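The Locker Is Back, and It Wants Your Key

Offices spent years getting rid of storage. Now they are buying it again, and I am not sure anyone has asked what for.

The pitch goes like this. Give people a metal box with a lock and they will stop leaving their things on every flat surface. Starkstead, a shared workshop with brick walls and a mezzanine, bought the pitch last July. It put in beige metal lockers and let its members loose on them.
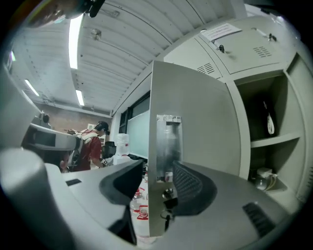 Nisreen Haddadin runs the place day to day, and she was the one who signed the order. She got a quote from Trimus and another from Zarel, and went with Zarel at $1,807, delivery included. "I was told it would change how people behave," she says. "I'd like my money back on that sentence."

My own doubts start with the keys. A key left in its lock is a courtesy to the next user, or it is a door that might as well have no lock at all. Members are supposed to take theirs home. Walk past on an ordinary afternoon and you will find keys still hanging from the doors, one on its little ring.
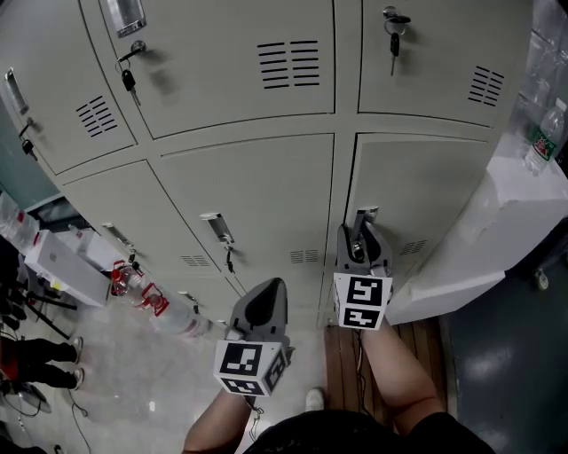
HOME & WORK DESK

Then there are the handles. Recessed pulls look tidy in a catalog and save a few bruised hips in a narrow aisle. They also ask you to get your fingers into a shallow metal cup while holding a coat, a bag and whatever else you meant to put away. The vent slots I will defend. Anyone who has shut a damp gym towel in a solid box over a long weekend knows why — and a pair of old Mizuno running shoes will teach the same lesson faster.

What gets used most, by Haddadin's account, is the open shelving. People drop a thing there and walk off. No key, no handle, no decision. The trouble is that an open shelf fills with objects that belong to everybody and get claimed by no one.

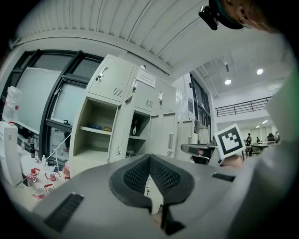 Lockers along one side, small bottles and red-handled tools still out on the white tabletop.

Haddadin has tried notices. She has tried a 30-day rule, after which anything unclaimed goes in a bin by the door. The first clear-out produced 31 items, among them three phone chargers and a single glove. The owners of most of them had lockers.

I asked if she would buy them again. She said yes, but fewer, with deeper open shelves and a coat rail. That sounds to me like a vote for shelves.
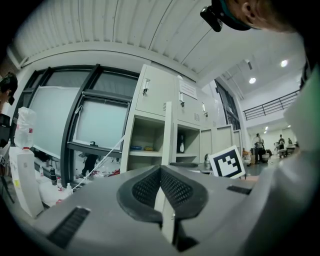
The balcony railing and the black-framed window at Starkstead.

If you are thinking of lockers for your own shared space, borrow a couple of secondhand ones first and see who bothers to lock them. My guess is that you will end up pricing shelves.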